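# A Revised Arrangement for the Breakfast Counter

This entry records the changes made to the breakfast counter at Mumwood during May. Readers who followed the earlier entries on the pantry and the hall closet will recognize the method. Each item is taken down, the surface is washed, and an item returns only if it is used in the first hour of the morning.

The household at Mumwood consists of four adults who keep different hours. Mr. Rautiainen leaves before six. Mr. Intarasuk and I eat at a more reasonable time, and Mr. Lo Presti, who rents the upstairs room, takes his cereal whenever he pleases. Under the former arrangement the coffee was kept in one corner, the bread in another, and the mugs in a cabinet across the room. Four persons crossing one another's path before coffee is not a condition I wished to continue.

## Measurements and limits

The usable depth of the counter, from the front edge to the tile, is 21 inches. The outlet sits at the left, and its position settled the question of where the heating appliances would go. I had hoped to place the toaster oven at the far right, under the window, but the cord did not reach, and I do not permit extension cords in a kitchen.

I also set a spending limit of 100 dollars. The final amount was 16 dollars, all of it for felt pads, cabinet liner and a bottle of stone cleaner. Everything else was already in the house.

## What was removed

The following items were relocated to the lower cabinet or given away:

- the waffle iron, used twice last year
- a second kettle
- the bread box, whose lid had not closed properly since we lived in Vernville
- a stack of cookbooks, now on the dining room shelf

Mr. Rautiainen objected to the removal of the bread box. His objection was heard at dinner and the bread box was given to his sister.

## The present arrangement

The heating appliances now share one stretch of counter, with the coffee equipment close by. Dry goods and small containers stand along the back, against the tile, so that the front remains available for plates. The two-drawer wooden organizer holds tea bags, filters and the measuring scoop. I would ask all residents to return the scoop to the upper drawer.

Cereal boxes are the one category in which I have relented. My preference was to decant everything into jars, as was done with the grains, but Mr. Lo Presti maintains that cereal belongs in its box, and the Froot Loops have accordingly been assigned a place at the back.

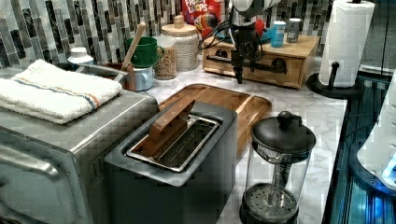

## Matters still open

The bamboo tray is not in its final position. It was intended for butter and jam, and at present the toaster stands partly over it. I may move it to the table.

The towel on top of the toaster oven also requires a hook. It should not be kept there when the oven is on, and I have asked that whoever uses the oven first take it off. A brass hook has been set aside for the side of the cabinet, and Mr. Intarasuk has agreed to lend his drill.

The next entry will address the spice drawer, where I have so far found three open jars of cumin.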